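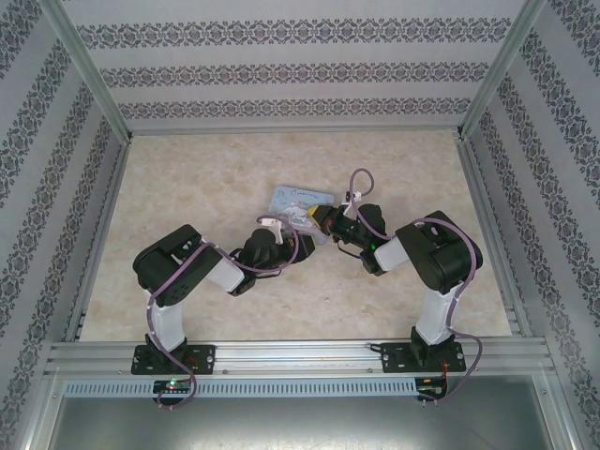 Teoh Releases Stonbridge Digital Paper and Element Kit

2 min read

VANATDALE, March. Teoh has released Stonbridge, a digital scrapbooking kit designed by Soledad Nava. The kit contains 40 papers and 93 elements, supplied at 300 ppi. Papers are JPEG files measuring 12 by 12 inches. Elements are PNG files with transparent backgrounds. 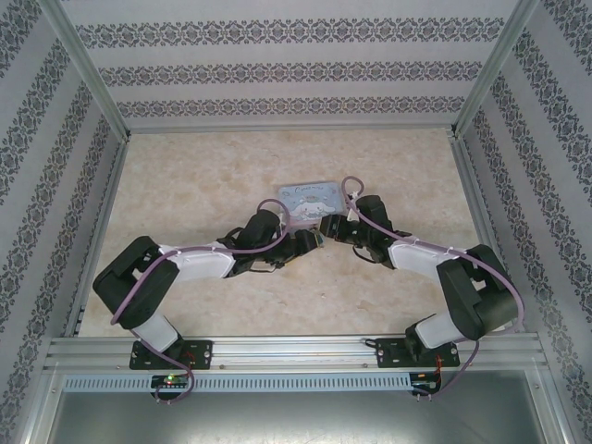
Shadows are not applied to individual elements. Clusters are the exception and carry a separate shadow layer that can be switched off. An alphabet in upper and lower case is sold separately.

"File names now follow the same order as the preview sheets," said Kanako Kuroda, product manager at Teoh. "Users of the Pokcombe kit asked for that change."

The license covers personal use and printed hybrid projects up to 1,000 copies. The download is split into two ZIP files.

Press contact: Ruairí Doherty, Teoh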